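March - by Chandrasekhar Shenoy
Search this blog... Go

Paper Lantern Garland FAQ

So many of you wrote in about the lanterns over my daughter's bed! Let me get to it.

What paper do you use?
Plain cardstock, cut into strips (I get 15 lanterns from one pack).
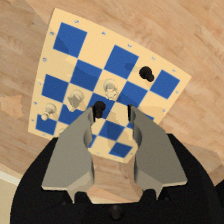

Can my kids help?
Yes! Mine did all the folding - I just ran the stapler and found the snacks.

How long did it take?
One rainy afternoon, 30 lanterns, two shows.

Will it hold up?
Ours has hung since Christmas and only one has come down.

Get new crafts by email! Subscribe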